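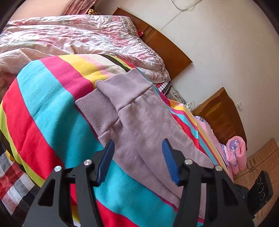 Moved to a top floor apartment, can't keep it warm. What am I missing?

Hi all, first winter in Cirnville and I'm already losing the battle. My place is 854 square feet, top floor, baseboard electric heat, and last month's bill was $172, which made me yell out loud in the kitchen. The bedroom is the worst. I bought one of those Vellosell plug-in heaters and it helps for maybe an hour, then I turn it off and we're back to sweater weather. Landlord says the windows are "fine." Do I push him, or is there something cheap I can do myself? I rent, so nothing permanent please!

posted by draftyinside

Oh boy, I had this exact apartment (well, not yours, but the same kind, over in Kuditz). Get the shrink film kit for the windows. Mine cost $21 and did every window in the bedroom and then some. You tape it to the trim, hit it with a hair dryer and it goes tight like a drum. Wipe the trim down first or the tape lets go at 3 a.m. and scares you half to death, ask me how I know.

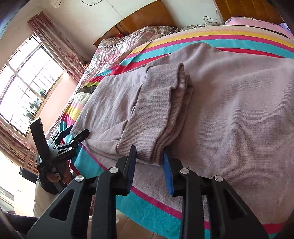 By the window

Also check the outlets on the outside walls. I got foam gaskets at Lapointe and put them behind the cover plates (breaker off!!) and the little cold breeze by my bed quit. And move your bed if it's against the outside wall, I slept so much better after.

posted by mitten_drawer

just wear socks lol. my last place was way worse

posted by kj1447

Ask if the attic hatch is above your unit. Ours had no insulation on it at all and the super fixed it on a Tuesday morning once I emailed him, after weeks of me complaining by phone. Put it in writing and keep a copy.

posted by plainoatmeal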